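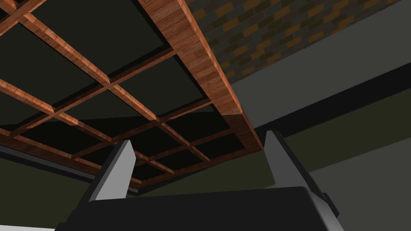
Figure 3. Coffered timber ceiling with dark recessed panels, seen from below (rendered).

September
Maarja Bite, Kadri Lill and Marin Omerović

4. What diners say about noise, and what they do about it

4.1 The complaint

Complaining about restaurant noise is a well-established pastime, and the literature on it is nearly as loud as the rooms. Most earlier studies ask people whether a restaurant was too noisy and stop once they have said yes. We wanted to know what came next. Did they move tables, leave early, order less, or stay put and nod at their companions for two hours? We left 600 questionnaires with staff at 11 restaurants and received 300 back in a state that could be read. One further bundle was returned by the Preris with a bill folded inside it, which we paid.

The headline result will surprise few readers who have eaten out. Of the 300 respondents, 107 said they had failed to follow the conversation at their own table for a good part of the meal. What did surprise us was how little they did about it. Requests to turn down the music were rare, and requests to move were rarer still. The most common response, by a comfortable margin, was to agree with whatever had just been said. One respondent reported agreeing to a camping trip in this way and asked whether our ethics approval covered compensation. It does not.

4.2 The room

We had expected, with the optimism that gets projects funded, that the fit-out of a room would go a long way towards predicting complaints. Hard floors, bare tables and large windows all send sound back where it came from, and the fashion for removing tablecloths has been kind to laundry budgets and hard on everyone else. Ceilings were recorded under four headings: flat plaster, exposed services, hung panels and coffered (Figure 3). Restaurateurs were fond of telling us that theirs had been "designed for the acoustics". When we asked to see the design, the conversation usually moved on to the wine list.

Ceiling type did little in our model once table spacing was included. We would caution against reading much into this. Coffers vary in depth and backing, and a recess lined with something soft is a different animal from one lined with something hard, however alike the two may look to a person waiting for a menu. Our sample of venues was too small to separate them. Gunārs Toom, who reviewed an early draft, suggested that we drop ceilings altogether. We have kept them in, partly on principle and partly because measuring them gave one of us a sore neck.

Table spacing was another matter. Where neighbouring diners sat close enough to read each other's receipts, complaints rose sharply at all hours. The Osia, whose owner describes its seating as "convivial", produced the most detailed comments in the study, several of which concerned the medical history of the people at the next table. Respondents there could hear perfectly well. They were simply hearing somebody else's evening.

4.3 The hour

Everyone raises their voice to be heard over everyone else, who respond in kind. The effect is old news, but the diners' own accounts of it are worth having. Almost all described the noise as coming from other tables. At the Nivetti, where we spoke briefly with a party of nine celebrating a retirement, each of the nine identified a different table as the source of the trouble. The other tables, when asked, were in full agreement that it was the party of nine.

Complaints peaked between 7:30 and 8:30 pm and fell away after that, although the rooms did not empty at the same rate. We can offer two readings. The first is that the diners who minded most had gone home. The second, favoured by Kadri Lill, is dessert. Our questionnaire did not ask about dessert, an oversight we regret for more than one reason.

4.4 Limits

People who fill in a form about noise at the end of a meal are likely to be people with views about noise. Staff handed out the questionnaires, and at the Urbonaitė we have reason to think they were handed mainly to tables that had already been difficult about the bread. We took no measurements of sound level during service, so nothing in this section can say how loud any of the rooms was, only how loud it was felt to be. Ivars Kivi has since lent us a calibrated meter, and a second round with fewer forms and more readings is planned. The Osia has asked to be excused.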